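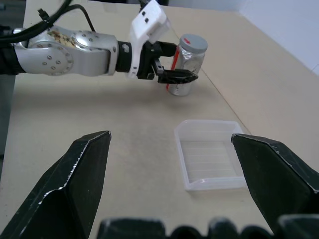 Minutes taken by Gudrun Dreßler
Pernness Skin Clinic, monthly staff meeting, April

Present: Marlene Stüber (chair), Till Wiegand, Elfriede Hamann, Gudrun Dreßler (minutes)
Apologies: Lieselotte Nolte, who sends her love and hopes to be back with us on Wednesday

Marlene opened the meeting at ten past five and thanked everyone for staying on after what had been a very full afternoon. The minutes of the last meeting were agreed, with one correction: it was Elfriede and not Till who offered to rewrite the parking directions, and Till asked that this be put down plainly.

1. Chemical peels: aftercare leaflet

Elfriede had brought the new draft of the leaflet and read most of it aloud, which took a little while but was well worth it. Everyone liked the friendlier opening. Till felt that the part about flaking skin still sounded rather alarming, and that people who have only had a light peel might read it and think they were in for a fortnight indoors. It was agreed to split the page in two, one half for light peels and one for the medium ones, and to put the advice on sun cream at the top of both. Marlene would like the words "do not pick" in bigger letters — she has said this before and we are all happy to give way.

There was some talk about whether to mention retinol creams by name. We settled on asking people to bring their own creams along to the first visit, so that whoever is seeing them can go through the lot together.
Action: Elfriede to bring a second draft next month.

2. Moisturiser at the front desk

The Drurine samples have nearly all gone and patients have been kind about them, though a few found the scent too strong straight after treatment. Till has been sent the unscented Minja cream to try and passed it round the table. General approval, and a good deal of hand-rubbing. Marlene reminded us that we shouldn't hand out anything after a peel until she has read through the full list of ingredients, however nice it feels.
Action: Marlene to read the Minja list. Till to hold back the samples until then.
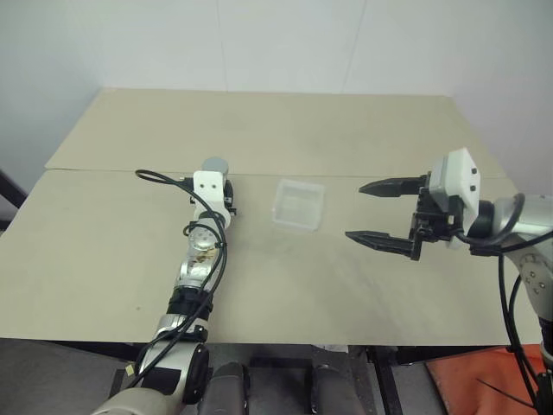 Gudrun asked whether the leftover Drurine could go to staff. It could.

3. Bookings and reminder calls

Till reported 407 appointments since the last meeting, of which the peels were the busiest part by some way. The Poltero booking system is behaving better than it did in the winter, but it still sends the reminder message twice to anybody who has changed their time, and one dear lady rang to ask if she was meant to come in two times over. Till has written to Poltero again. In the meantime Lieselotte has been ringing those patients herself, and the meeting wished to record its thanks, as it is a dull job and she does it very cheerfully.

It was also agreed that first consultations for peels should be given roughly three-quarters of an hour. The present half-hour leaves no room for a patch test and a proper chat, and the people who are nervous are usually the ones who need the chat.
Action: Till to change the length in the system.

4. Any other business

Elfriede asked for the small treatment room to be kept a touch warmer in the mornings. Agreed. Gudrun mentioned that the kettle is on its last legs, and Marlene said she has a spare one at home.

The meeting closed at 6.20 pm. Next meeting on the usual day in May, same time, Elfriede in the chair.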